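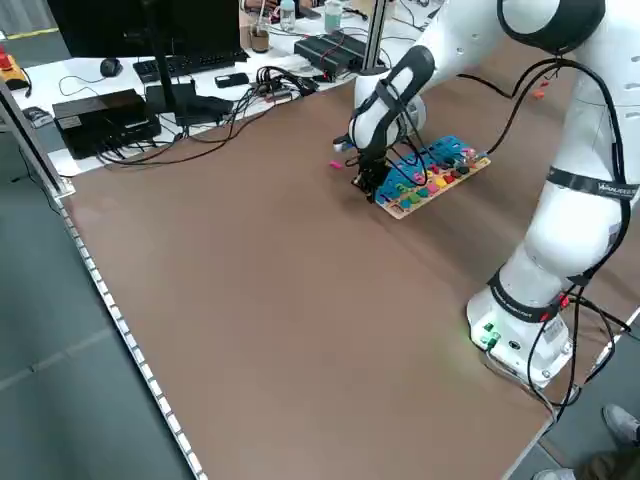 Gripper tips over the number puzzle, cables strapped along the outside of the arm.

Tavley Cell Rules Kit, $549

I wrote this kit after one too many arguments about what "safe enough" means on a shared table! You get a wall card, a logbook with 100 check sheets, and my plain-English notes on running 2 arms over one work surface. It's a companion to your own risk assessment, so please do that first.

My favorite page covers handovers (people skip it, and I get it, it's long). Agree on which arm owns the part, write it down, and keep everyone's hands out while either arm is holding something.
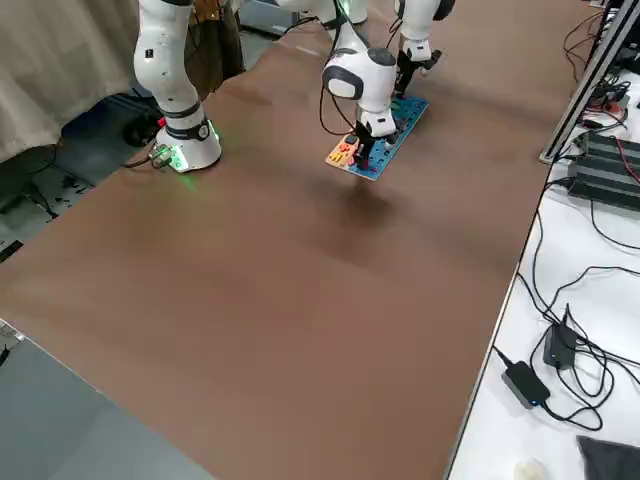
What the check sheet asks

Stop button within reach? Cables tied clear of the joints? Loose pieces picked up before the next run? Feet and chairs back from the table edge? Sign it, date it, go.

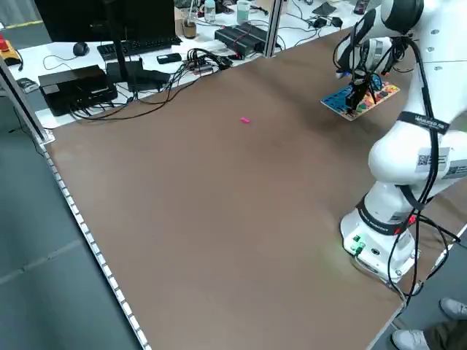

Board held above the table, one pink piece still out on the surface.

Ships from Trundcombe. Refill sheets are sold separately, and the wall card comes in letter size only for now.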